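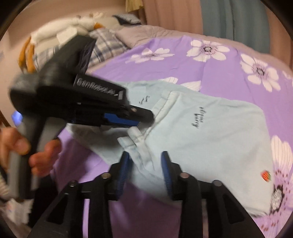

2023-07-27

Rain again until after lunch, so the allotment had to wait and I had the whole morning for the choir business, which I'd been putting off since the weekend. I don't know how other people sit down and write to somebody they fell out with. I made tea, sharpened a pencil I wasn't going to use, wiped the top of the fridge, made more tea, and then wrote the letter to Rocío in one go with hardly a crossing out. Two sides. I've not posted it yet. It's leaning on the clock where I can give it looks.

I should put down what happened, as I never did at the time, I was too cross to write anything sensible. Rocío Restrepo and I have stood next to each other in the altos for years, and when old Mr Escobar gave up conducting we both said we'd look after things between us until a proper person was found. Well. I thought looking after things meant keeping everyone cheerful and going over the pieces we knew. Rocío thought it meant getting us ready for the sing at Hallidport in September, with new music, and a long piece in a language not one of us can pronounce. I said something sharp about it in front of the basses. She picked up her bag and went home, and that was in the spring, and apart from nodding to one another in the chemist's we've hardly spoken since.

What I'd forgotten, and what made me sit down and write, is how good that long piece is. I had the recording on while I was doing the potatoes last night, the one she copied out for everybody, and the bit where the altos come in underneath and just stay there on the one note while everything moves about on top — I had to put the peeler down. She'd been right about it. It's hard, but it isn't harder than the Easter one was, and we got through that with half the tenors off with colds. So I've said so. I've said I was frightened of making a fool of myself in front of Hallidport, who are all terribly good and wear those long green scarves, and that I took it out on her. Reading it back this morning it sounded a bit grand, but I've left it.

Mum used to say I got my temper from the Fotberg side and my singing from nowhere at all. Dad's lot were all from out that way, up past the reservoir, and she had a low opinion of every one of them except his sister, who could make a pie. I think of Mum a good deal when I'm at practice. She came to every single concert, and afterwards she'd tell me which hymn had been too slow. It was always one of them. She once waited behind to tell Mr Escobar so himself, in her good coat, and he bent right down to listen (he was very tall, and she wasn't) and said he'd bear it in mind. The next year it was a great deal quicker and we nearly came to grief in verse three.

It stopped raining just after two and I walked down to the plot by the back lane. The beans have gone mad. I pulled enough for us and for next door and there are as many again coming, and the courgettes have done what they always do and turned into marrows while my back was turned. I do love it down there after rain, everything smelling of itself. The gooseberries are finished.

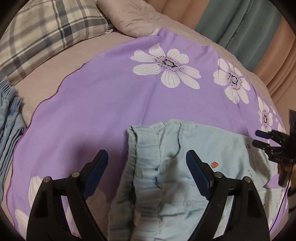

I picked the last of the sweet peas and then stood about talking to the man with the bees for much longer than I'd meant to. He's had a poor year with them. He lost one lot over the winter and the others have been bad-tempered, he says, and he puts it down to the cold May. I asked whether he'd ever thought of joining us, as we're always short of men, and he said he'd been told at school to stand at the back and move his mouth. Fancy saying that to a child! I told him to come along and try it, and that half our basses were told the same and some of them still ought to be. He laughed but he didn't say no. I shall ask him again when the nights start drawing in.

Came home by the shops and there was a queue at the baker's, so I had to go without the seeded loaf and have the other one. Then beans for supper with a bit of bacon. I rang my sister and she was full of the trip to Kallarero, she has the whole thing planned out down to which side of the train to sit on for the view. They've got a room with a balcony and she's already worried about the towels. I said to take her own, and she said she couldn't possibly, it would look rude, and then asked me how many I thought she should pack. We were on the phone for 54 minutes, it says so on the handset when you put it down, and I couldn't tell you what most of it was about. I didn't mention the letter. She'd only have wanted it read out, and then she'd have had suggestions.

Then I did a thing I haven't done since the spring and got my music out of the piano stool. It had all gone in any old how. I found the Easter one, and somebody else's copy of the carols with a name rubbed out on the front, and a programme from the year we did the big concert in the church hall, when they put out 50 chairs and had to go and borrow benches from the scouts. Rocío is in the photograph on the back, laughing at something off to the side, and I'm next to her with my eyes shut. I'd had my hair cut specially. I looked at it for a good while. We'd eaten a whole tin of shortbread between us in the vestry beforehand, out of nerves, and both got crumbs all down our blacks, and she brushed mine off with her folder a minute before we went on.

The long piece was at the bottom, still in its clean cover. I tried the alto line through at the piano with one finger. The first page isn't too bad at all. Page two has a nasty jump in it, up and then straight back down, and I kept landing in a heap, but I took it slowly and by the end I was getting it more often than I was missing it. The words are another matter. I think what I need is to hear somebody say them over, very slowly, several times, without any tune. Rocío did offer to do exactly that back in March and I said we hadn't the time.

It's gone ten now and the window's open. I can hear next door's radio, and somebody putting their bin out. I've still got the letter on the clock. I did wonder about walking it round to her instead of posting it, it's only up the hill, and I could take her some beans and a marrow so I'd have something in my hands when she opened the door. But then she might feel she had to ask me in, and I might start explaining, and I know what I'm like once I start explaining. Perhaps I could put it through the door and leave the bag on the step. She likes beans. She doesn't like marrow, now I think of it, she said so at the harvest supper, so just the beans, and maybe the sweet peas if they last until morning. I must remember to find a bag without a hole in it.

Milk to pay for tomorrow, and ring about the gutter.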